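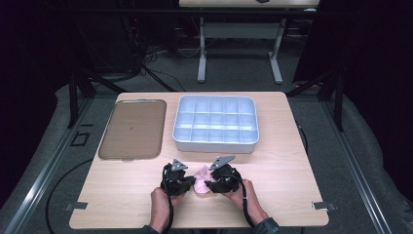
*Two hand-held grippers and a pink cloth on a wood-grain tabletop.*

**Clultell music review archive – progress report to the Plasden fund, February**

Work in this period covered the back catalog of artist reviews and the new submissions queue.

**Archive.** 80 older reviews were moved from the former blog to the new site. Of these, 18 had dead audio links. Replacement links were found for all but 2, and those reviews now run as text only. Artist names and release titles follow one spelling throughout – the Gebretsadik singles were the main problem, as they had been filed under three versions of the name.

**New reviews.** The grant terms call for 40 new reviews of unsigned artists by the end of the term. Half are published. Electronic and folk releases are well covered; hip-hop is behind plan, and the next assignments will go there first.

**Corrections.** The Jovolik album review was reissued after the label pointed out a wrong producer credit. The rating was left as it was. Artists may now send a reply of up to one page, posted under the review without edits.

**Spending.** Writer fees are on budget. Hosting came in under the planned amount – we ask to move the balance to copy editing.

**Next period.** Finish the hip-hop assignments, add search by label, and send the draft style guide to Plasden for comment.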